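Suture labeling rule to take effect in July

2025-04-25

Suppliers of absorbable and non-absorbable sutures to the Ploladum hospital network will have to print lot number, thread size and expiration date on the inner packet as well as the outer box, under a purchasing rule published this week. The rule applies to new orders from July. Stock already on the shelf can be used until it expires.

The network reviewed 883 returned packets from its 23 surgical sites. Of these, 161 had been separated from the outer box and could not be traced to a lot from the packet alone. Most came from emergency departments, where boxes are opened and the contents moved to wall bins.

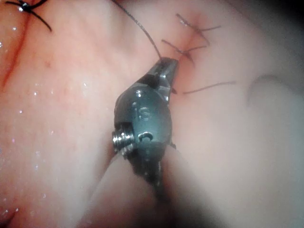
A dark suture thread held in the jaws of a surgical instrument.

"If a lot is recalled, we need to find it in the bin, and at the moment we pull the whole bin," said Valbona Trajkovski, who heads supply safety for the network. Two recalls last year led to the disposal of 221 boxes, most of them from lots that were not affected.

The inner packet must carry the data in both printed and scannable form. Minimum type height is set at 1.2 millimeters. Abbreviations for thread material are allowed only if they appear on the network's approved list, and color coding may be used in addition to text but does not replace it.

Vudum, one of the network's two main suppliers, said its packets already meet the printing requirement but that the scannable code will need a wider foil margin. Plolier, the other, asked for a later start date for its smallest sizes. That request was declined.

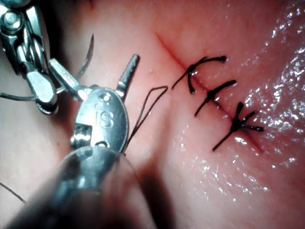 Three interrupted sutures across a short, straight incision.

Snežana Živković, a purchasing analyst at the Ivanov site, said the scanners now in use can read the new code after a software update. Sites without handheld scanners — mainly outpatient clinics — may record lot numbers by hand until the end of the year.

Unit prices are fixed under current contracts and will not change before renewal. The full text of the rule and the approved abbreviation list are available from the network's purchasing office.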